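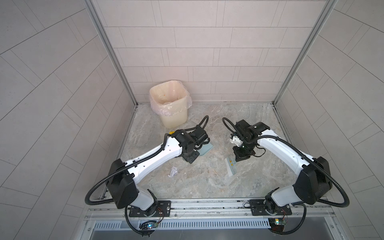
Staggered wall tile with thin white grout lines; larger tile set on a diagonal on the side walls.

Cleaning and Resealing Grout in a Small Tiled Room
By Renu Bisht
31/10/2018

Cement grout is porous. It takes up soap residue, skin oil and dissolved minerals, and it darkens unevenly as it does so. The procedure below applies to unsanded and sanded cement grout between ceramic or porcelain tile. It does not apply to epoxy grout, which needs no sealer.

Identify the tile first. Acid cleaners etch marble, limestone and travertine, and a printed porcelain with a marble pattern can be hard to tell from stone once it is installed. Check a leftover piece if one exists. Porcelain has a uniform clay body under the printed face. If the material cannot be confirmed, treat it as stone and use a pH-neutral or mildly alkaline cleaner throughout.

Test the existing sealer. Place a few drops of water on a clean, dry joint in each wall and in the floor. If the drops bead, the sealer is still working and only cleaning is needed. If the joint darkens, plan to reseal. Results often differ between walls and floor in the same room, and the floor normally fails first.

Materials

Alkaline grout cleaner (the Ziludley concentrate was used for this page)
Penetrating sealer, water based
Nylon or other synthetic bristle brush, long and narrow
Two buckets
Microfiber cloths
Wet vacuum, if available
Nitrile gloves and eye protection

Wire brushes should not be used. They leave metal in the joint and mark the glaze.

Cleaning

1. Sweep or vacuum the floor, then the corners.
2. Dilute the cleaner as directed on the label. Fill the second bucket with plain water.
3. Wet the joints with plain water before applying cleaner.
4. Apply cleaner to one section at a time, from the bottom of the wall upward. Working down leaves run marks on dry tile that are slow to remove.
5. Wait for the dwell time on the label. Do not let the cleaner dry. Mist with water if it starts to.
6. Scrub along the joint, then across it at the intersections.
7. Rinse from the top down. Change the rinse water as soon as it clouds.
8. Pick up standing water with the vacuum or cloths.

Diagonal layouts take longer than a running bond of the same area, mostly at the perimeter, where the cut tiles leave short joints that meet the corner at an angle. Scrub these from the corner outward.
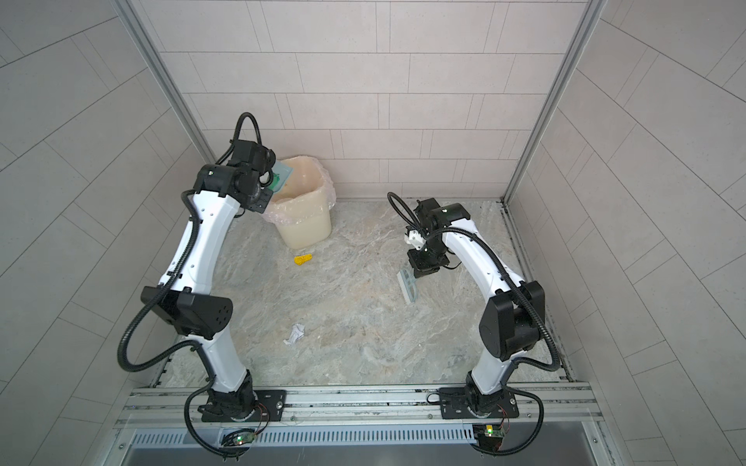 Panagiotis Begović objects to step 4. On his own walls he works top down, keeps the lower courses wet with a pump sprayer the whole time, and gets no run marks. He also finds that the dwell time printed on most concentrates is too short for floor joints, and he applies the product twice instead of waiting longer.

Both methods are workable. The pump sprayer adds a good deal of water, so allow for that in the drying time.

Drying

Run a fan with the door open. Grout that looks dry at the surface can hold moisture below it. A square of plastic film taped over a floor joint overnight will show condensation if the joint is still damp. With relative humidity above 60 percent, use a dehumidifier.

Sealing

1. Mask any metal trim or channel that meets the tile.
2. Apply sealer to the joints with a narrow brush or applicator bottle. Keep the coat thin.
3. Wipe excess off the tile face before it hazes.
4. Apply the second coat within the window stated on the can.
5. Keep the floor dry until the sealer has cured.

Repeat the water test after curing. Any joint that still darkens gets one more coat. Joints that crumble under the brush need to be raked out and regrouted before sealing.
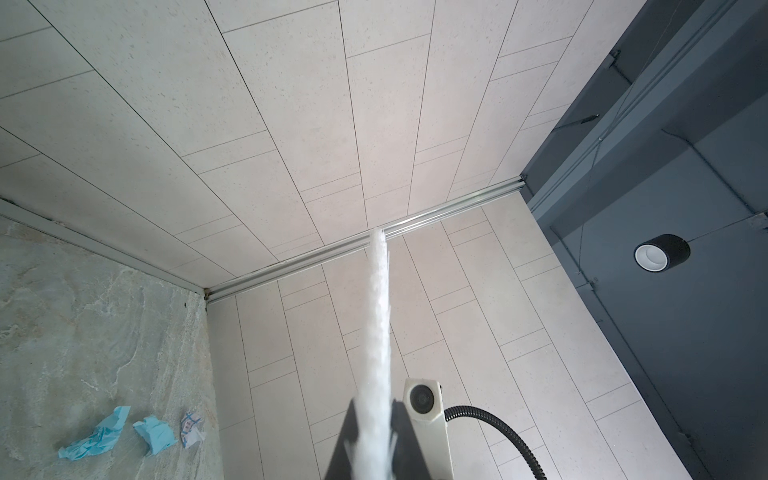
Long brush head with dense white bristles.

Brush care

Rinse bristles in plain water after each use and hang the brush with the tip down. Replace it when the bristles no longer reach the bottom of the joint. Brushes used for sealer should be kept apart from those used for cleaner.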